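Ferrand Bridge to close for deck repairs

5/13/23

The old truss bridge on Ferrand Road will close to all traffic later in May so crews can replace part of its timber deck, the county road department said.

The work is expected to take up to 16 days. Pritico, the contractor, will swap out 776 planks and tighten the bolts along both railings. The weight limit will stay at 3 tons after the bridge reopens.

Drivers heading to Kolier should use the Tratari Road crossing. Signs will go up before the closure starts. School buses will follow the same detour, and families on the north bank will get new pickup times by mail.

County engineer Abdul-Rahman Sarpong said an inspection this spring found soft spots in the boards near the north end.

"The steel is in good shape for its age," Sarpong said. "The deck needs the work, and we'd like it finished before the summer traffic."

Walkers and cyclists will not be able to cross during the repairs.

The planks on the bridge run crosswise, with a raised timber curb beside the railing. 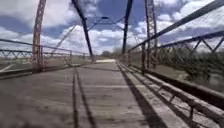 Parking during the work

The gravel lot on the south bank will be used to store lumber. Anglers can park along the shoulder 100 yards down the road.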